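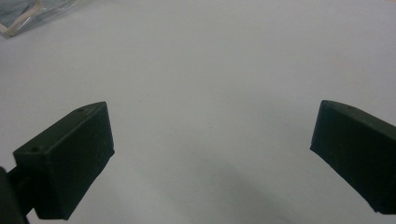 About Ernetwood

Ernetwood is an independent testing and calibration laboratory for weighing equipment. We check, adjust and certify balances and scales used in pharmacies, food production, schools and small workshops. Most of our customers send their equipment to us; larger platform scales are tested where they stand.

What we do

Our work falls under two headings. Calibration compares the reading of an instrument with a set of known weights and records the difference. Adjustment changes the instrument so that the difference becomes smaller. Customers often ask for one when they mean the other, and the order form has separate boxes for each. If only calibration is ordered, the instrument goes back with its errors stated and uncorrected.

Bench balances are tested at no fewer than five loads across the range, going up and then coming down. Eccentricity is checked by placing a single load at the centre of the pan and then towards each corner. Repeatability is taken from ten weighings of the same load. Results are given with their uncertainty, and the certificate names the weight set used.

The laboratory

The Hedegaard room is used for balances reading to 0.1 mg or finer. It has a separate concrete floor slab and its own air supply, and instruments stand there overnight before any reading is taken. Everything else is tested in the main laboratory, which handles loads up to 100 kg. Heavier work is done on site by the field section.

Weight sets are kept in pairs. One set is in daily use and the other is held back as a check. Any weight that drifts beyond a third of its permitted error is withdrawn — it is not re-marked to a lower class.

Records

Certificates are issued from Tisis, our in-house records system, which replaced paper job cards in July. Each instrument keeps the same job history for as long as it is sent to us, including changes of owner where we are told of them. Copies of earlier certificates can be requested by quoting the serial number. Older paper records are being added in order of serial number and some 30 boxes remain.

Culell

Repairs are carried out by Culell, our sister workshop in the next building. The two are run separately. A balance that fails calibration is not passed to Culell unless the customer agrees in writing, and quotations for repair stay open for 30 days.

Sending equipment

Please remove pans and draught shields and wrap them separately. Transit screws should be fitted where the maker supplies them. Include the mains adaptor — readings can differ on a substitute supply. Equipment must be clean and free from chemical residue, with a signed declaration in the box.

Page last revised 11 September 2019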